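Molora テーブルクロス 無地・濃色

食卓の布に求めることは多くありません。汚れが目立たず、洗えて、黙っていてくれること。Molora の無地シリーズは、このうち最後の一点に特に自信があります。柄なし、刺繍なし、フリンジなし。カタログの担当者が説明文に困るほどの無口さです。

新色が出るたびに「前の色とどう違うのか」とお問い合わせをいただきます。並べれば分かります。並べなければ、当店の者にも分かりません。

たたんで発送しますので、届いた日は折り目がしっかり付いています。気になる方は霧吹きをして一晩掛けておくか、アイロンを中温で。気にならない方は、そのままどうぞ。店主の家では8月からそのままです。
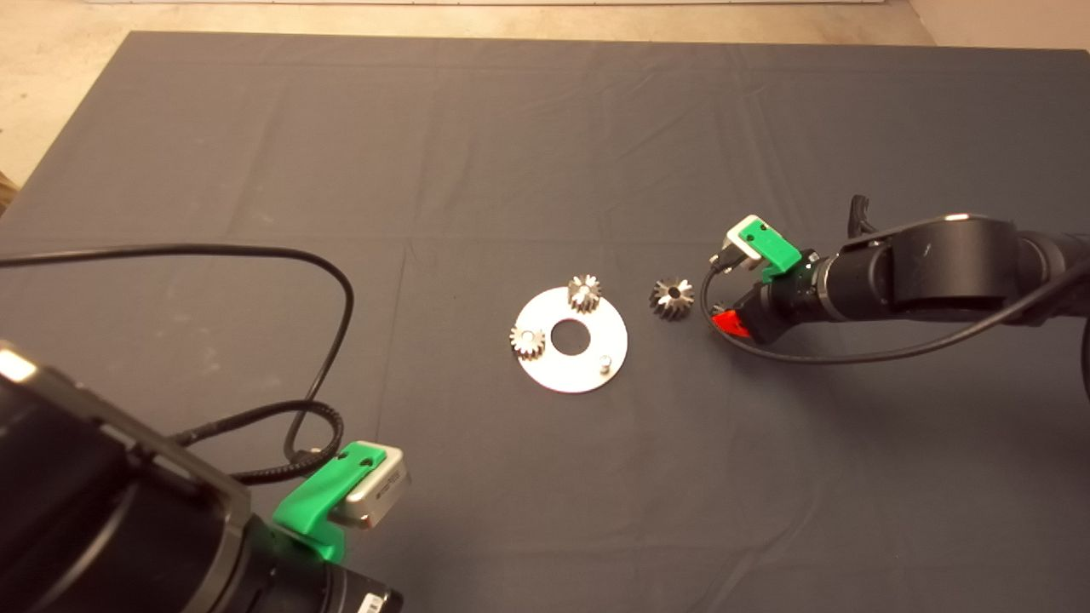
お手入れ

洗濯機で洗えます。ネットに入れ、濃い色のものと一緒に。白いシャツと洗った場合の結果については、当店では責任を負いかねますが、同情はいたします。乾燥機は縮みますのでお控えください。

仕様とご注文

品番:606
洗い替え用2枚組もあります
裁断の都合により、寸法に多少の差が出ます
発送:ご注文から7日以内
返品:未洗濯のものに限ります。カレーの付いたものは未使用とは見なしません

同シリーズのナプキン「Avville」は在庫切れです。再入荷の予定は、こちらが知りたいくらいです。

最終更新 2019年10月1日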